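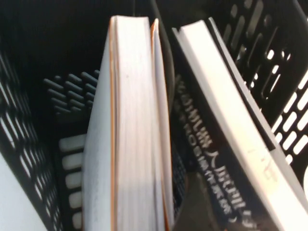
Two books, black slotted basket, page edges up.

1/ Thread on storing books in open baskets, for people who have run out of shelf. I have been sorting the back room at the Grenora apartment since October and the baskets have taken over from the boxes. Notes follow, mostly on geometry.

2/ The basket is plastic with slotted walls. I use these for books in transit between sorting and shelving. Slots let air through and weigh less than a solid wall. They also let dust through, so this is short-term storage. If it sits longer than a season, use a lidded box.

3/ The book on the right has the problem everyone gets with a half-filled container. It leans. A leaning book puts its weight on one lower corner and one upper edge, and the page block starts to shear relative to the cover. On a hardback you see it as a cocked spine. On a paperback the whole thing just takes a curve.

4/ The book on the left has a different issue. Part of it has splayed away from the main block, with a dark gap between. On a thin cover that can be a relaxed fold or it can be the glue letting go. You can't tell from the top. Take it out, open it flat near the gap, look at the gutter. If you see adhesive in a continuous line, it's a fold. If you see daylight, it's the glue.

5/ Orientation. Page edges up is fine for a few days. Spine up is worse than it sounds: the block hangs from the glue. Spine down is the usual recommendation for packing in a box, and flat is better than any of them if the stack stays low.

6/ What page edges up costs you is identification. No spines visible, so you are reading covers at a steep angle. The black one has white Chinese characters on the cover and I can find it from across the room by contrast. The one with the orange-tan edge I find by the edge. Anything with a white cover is lost until you pull it.

7/ Fix for that: a strip of plain paper, tucked in like a bookmark, 4 inches showing, title in pencil. No sticky notes. The adhesive leaves a residue that picks up dirt later, and on coated paper it can lift the print.

8/ Specks on page edges. Gray specks and smudges on the top edge are common on anything shelved without a dust cover. Before you do anything, work out whether it's dust, foxing or mold. Dust moves under a soft brush. Foxing is brown, sits in the paper and does not move. Mold can be fuzzy or can look like plain gray dirt, and it often smells.

9/ For dust: hold the book shut, firmly, and brush from the spine toward the fore edge. Dry brush, natural bristle, nothing damp. If the book isn't held shut the dust goes down between the sheets and you have made the job permanent. I use a wide brush from the Sutter hardware store. It was sold for varnish and has never seen any.

10/ For suspected mold: separate bag, separate room, leave it alone until it's dry. I had one carton from the Brelthorpe storage unit go this way. Of the 80 books in that carton I kept 9. The rest had been against an outside wall.

11/ Back to leaning. Cheapest correction is a filler. Anything square and light works. I cut blocks from packing foam, wrap them in clean paper, and push them in until the books stand vertical and you can still lift one out with two fingers. If you have to pull, it's too tight, and pulling is how the tops of spines get torn.

12/ A bookend does not work in a basket. The base needs a book standing on it and a flat floor under it, and the floors on mine are ribbed. I lined them with mat board, cut slightly small so it drops in. This also stops the ribs from printing lines into the bottom edges.

13/ Weight. Coated stock is much heavier than it looks. I load baskets to almost 100 pages short of where I think the limit is, then check the handles — if they flex when lifted, take a book out. Unscientific, but I haven't broken one yet.

14/ Sorting order, since a few people asked last time. First pass is size only. Second pass is condition. Subject comes last. Doing subject first means a tall art book next to a pocket paperback, and the tall one warps over the top of the short one within a month.

15/ Languages I don't split. The Chinese titles go in with everything else of the same height. The shelves from Tusier have fixed spacing, so height is the only thing they care about.

16/ Current state: the left-hand book comes out tonight for the gutter check. If the glue has gone I'll post the repair, which is PVA, a knitting needle, waxed paper on both sides and a night under weight. The black one gets a foam block and stays in the basket until the tall shelf is up.

17/ Reply to a question already in my mentions: no, don't use rubber bands to hold a splayed book closed. They notch the edges and then they melt onto the cover. Cotton tape, flat, tied at the fore edge.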